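How our small association in Trinwood began

Many readers asked me how we started the newcomers' association in Trinwood, so I will try to write it down before I forget the order of things.

When I moved from Ostow, I knew only my neighbors and the lady at the post office. In January we were six people who met in the back of the Pacheco bakery after closing time. We spoke four languages between us and all of them badly mixed. We wanted to help new families with forms, school papers and the first visit to a doctor – the same things we had to learn alone.

Then came the question of the bylaws. I thought this would take one evening. It took two months, and the longest discussion was about the membership fee. Some wanted 100 dollars a year, like the bigger association in Basance. I was against it, because a family in its first year does not have this money. Now each family pays what it can, and it is written so in article 2.

At our first general meeting 53 people signed the list. We did not have enough chairs, and my speech was too long, I know this. But after it we already had a language group, a homework group and a group which collects winter coats. 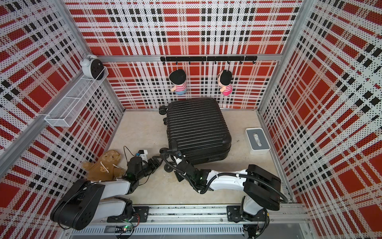
A black suitcase with four wheels, lying flat.

What is still difficult is the translation of official letters. We have good people for Portuguese and French, but for other languages we often must wait. If you live near Trinwood and have two free hours in a month, please write to me under this post. You do not need a diploma – patience is more useful.

The next meeting is again at the bakery, by the side door. Please bring your own cup.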